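The drinks table, laid out on brown paper
A small gallery

Since October we keep one long table for everything that belongs to cold drinks: the boards, the lemons, the glasses, the ice things. The surface is brown and we divided it into rectangles with dark blue tape. I used 17 strips in my first plan, but the plan changed many times. Click on a picture to see it larger.
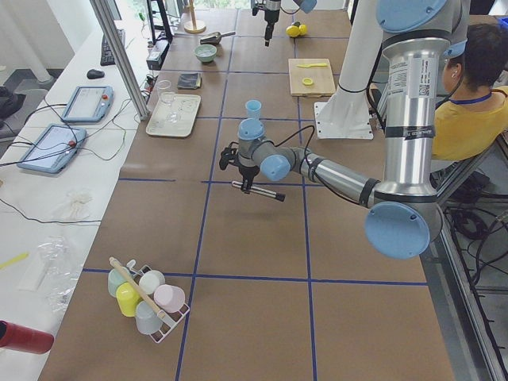

The light wooden board with a yellow spoon on it, and two lemons beyond. The small light-blue cup stands upright.
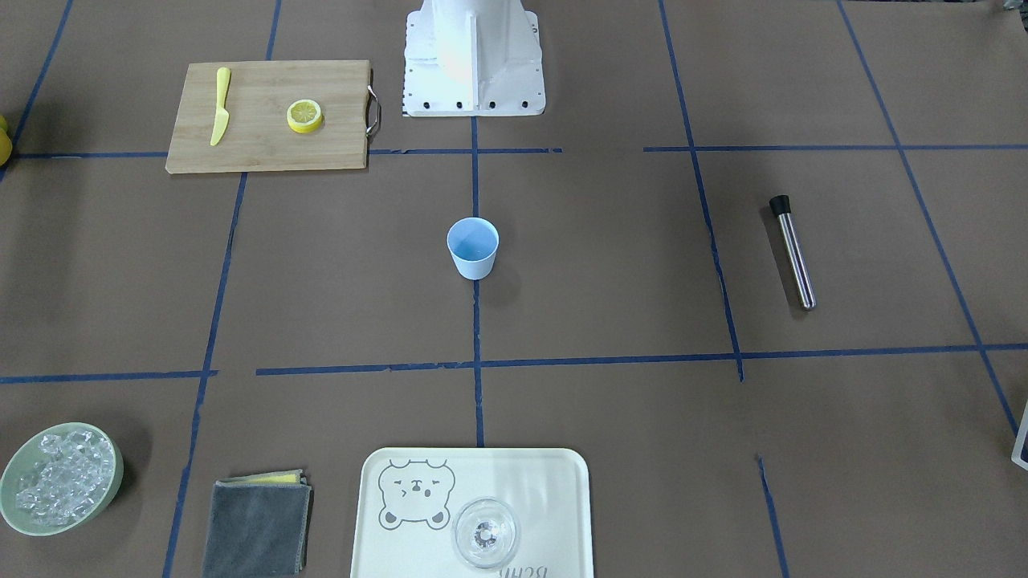 A yellow knife and a round lemon slice on the board with the steel handle. 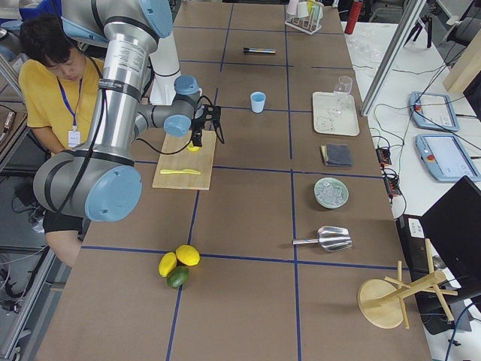
Two lemons and an avocado close together, and the pale green plate with clear ice cubes.

Adanech Weldu
Table layout and household objects, Trosby

Many people have asked me how we choose the objects. My colleague Chantal Carrier made the first list, with 72 things on it, and it was too long for one table. We took away most of the crockery and kept what a person needs for a glass of water with lemon. The avocado was not on her list. I like its dark green beside the yellow.

The board is my favourite. It is easy to lift by its handle, and the pale wood shows the yellow things well. The mug tree gives me more trouble: I have moved it to three different places and I am still not content with any of them.

For the tape, please press each strip with a dry cloth and leave it for 13 minutes before you put something heavy on it. Small gaps between the strips do not matter to us. If a strip comes up at the end, change the whole strip, it looks better.

Rochelle Katene keeps the list of what is in the cupboard. If you borrow the scoop or the grey cloth, write it on her sheet, please. The next gallery will be the tea table.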